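Home | Syllabus | Handouts | Reading List | Contact

Reading a Large Room – Handout 4
Posted in August by the course instructor, Hanrahan Interiors Program

Before we get to light levels, I'd like you to spend 15 minutes just looking up.
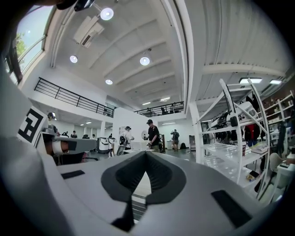 People tend to plan a tall room from the floor, bless them, and leave the ceiling for later. Start with the daylight – an arched window gives you a very different morning from a plain one – and then mark every recessed light and strip fixture on your plan. Railings come next, as a mezzanine edge changes how folks move and where they like to stop.

For next time, please bring 2 sketches, one from each level.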